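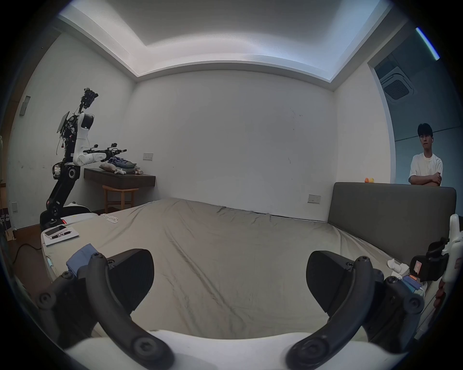 The question of how a small town should care for its household textiles may seem a modest one, but it has occupied me for most of my working life. I served for many years in the linen service of the district hospital at Varkville, and I have continued to write on the subject since my retirement. Readers have asked whether the standards of an institution can be applied in a private home. My view is that they can, with some adjustment. A large bed under a rumpled grey-beige fitted sheet, its wrinkles running diagonally across the mattress, presents the same question as a hospital bed: whether the sheet is the correct size for what it covers. Diagonal wrinkles are often put down to careless making. In my experience they are as often the result of a sheet cut for a deeper mattress.

Depth is the measurement most households do not take. Length and width are printed on every package, and buyers compare them with care. Depth is given in smaller type, when it is given at all. A mattress with a topper may need 3 inches more than the same mattress without one, and a topper that is later removed leaves that much fabric with nowhere to go. I recommend that the depth be measured at the side, with the topper in place, and that the figure be written on the inside of the linen closet door. My own door carries the figures for two beds and a folding cot.

The second matter is rotation. At Varkville we kept a stock of nearly 3,000 sheets, and each was marked at the hem with the month in which it entered service. Sheets returned from the laundry were placed at the bottom of the stack and drawn from the top. The practice was introduced by Shiela Cabanatuan, who supervised the linen room before me, and it was continued without change after she moved to Jullilville. Before that time the same sheets had been used week after week while others yellowed along the folds. A household with six sheets may follow the same rule at no cost.

On the subject of washing I have less to say, as the labels are generally sound. Warm water is sufficient for ordinary use. Fabric softener should be avoided on cotton. Elastic suffers more from the dryer than from the washing machine, and a fitted sheet taken out slightly damp and hung over a door will keep its corners longer.

I have also been asked about mending. A small tear near the seam may be repaired by hand in a quarter of an hour. A sheet worn thin at the center was formerly cut lengthwise, turned, and joined again at the outer edges. My mother did this every January. The seam down the middle is not comfortable, and I do not advise it except for a guest bed that is seldom used. Worn sheets are accepted by the animal shelter in Paltia, provided that the elastic has been removed.

A further entry will address pillowcases and the storage of wool blankets. Correspondence on the present one may be left in the comments, where it will be answered in the order received.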